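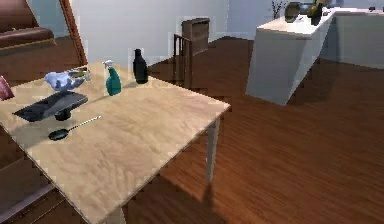 *Table-clear layout, sim render. Cloth, spray bottle, black bottle and the rest still on the table.*

# kiltia-tabletop

Sim episodes for training a pick-and-place policy on household clutter. Made at Joltora, scenes built in our Junwood scene tool. README is a work in progress, ask in the issues if something is missing.

## What's in it

- 3,000 episodes, 534 of them held out for eval
- 2 camera views per step, plus joint states and gripper open/close
- one text instruction per episode ("put the spray bottle on the counter")
- success flag, set by the sim and not by hand

## How it was collected

Teleop in sim, then replayed with new lighting and small shifts in object pose. Floor, sofa, counter stay put. Table objects get moved every reset — sometimes they land touching, we keep those.

Operators got 5 tries per layout. Failed tries are in `failed/`, dont mix them in unless you want them.

## Known problems

- cloth is the worst object by far. Grasps go through the mesh now and then, filter on `cloth_clip` if you care
- thin handles (spoon, ladle types) slip at low friction settings
- dark objects with dark shadows, segmentation masks bleed at the edges
- a few instructions say "bottle" with more than one bottle on the table. Ambigous, left as is

## Loading

```
python load.py --split train --views all
```

Needs the Fakhoury asset pack unzipped in `assets/` first or you get gray boxes.

## TODO

- [ ] re-render November batch, wrong gamma
- [ ] second room
- [ ] masks for the translucent stuff — current ones are junk

Research use only for now. License file coming.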